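The Cutton Newsletter
Sunday 23 February 2020

Socks, and the clothes that live on the desk

Hello all, and thank you for the lovely pile of replies to last month's bit on spice drawers. I'd promised you a grown-up piece on paperwork this time. I have done none of my paperwork, so you're getting socks.

I used to fold mine flat. My mother did it, my aunt did it, and I carried on for years with a drawer full of neat little rectangles that came apart the moment I went looking for the navy ones. Then Souad Naciri came to stay in the autumn and rolled every pair I own while we were watching telly (I did offer to help, not very hard). I've been a roller ever since!

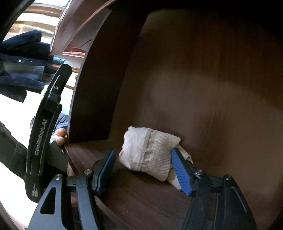

AROUND THE HOUSE

A rolled white sock on a dark shelf is a very easy thing to find, and that's most of my argument for cubbies. You look in, you see it, you take it. The roll doesn't have to be beautiful either. Lumpy is fine. Start at the toe, keep going until you reach the ribbed bit at the top, and tuck the end in if you can be bothered. Thick fluffy ones want a looser roll or they spring open.

Dark wood does show every bit of fluff, mind you. I go over the shelves with a barely damp cloth every so often and let them dry before anything goes back in. Several of you asked about drawer liners — I tried a scented one from Fonolard and everything smelt of pear drops until May, so I'd go without.

Now, the other half of the job, and the one I put off. Socks are quick. It's the in-between clothes that beat me, the things worn once and too clean for the wash, or washed and not yet put away. They don't belong anywhere, so they go on the nearest flat surface, and in a bedroom with a desk in it we all know which one that is.
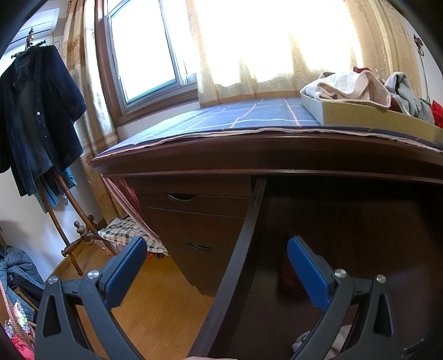 I've stopped fighting it altogether and given the heap some rules. It gets one tray, on one end of the desk, and when the tray is full I have to deal with it before I'm allowed to sit down and write to you lot. Anything with buttons goes on a hanger on the coat stand straight away, jackets especially, as they never forgive you for a night in a heap. Tops get folded. A checked cloth over the desktop is a good idea too, by the way, as it saves the wood from scratches and goes in the machine with the sheets.

If you've got drawers under your desk, have a look at what's in the top one. Mine held 39 takeaway menus and a Puvero catalogue I never ordered from. It's all gone in the recycling and the drawer has pyjamas in it now, and I feel very smug every bedtime.

Send me your own sock methods, rollers and folders both. Next time it's paperwork — I mean it, the box file is already out on the stairs.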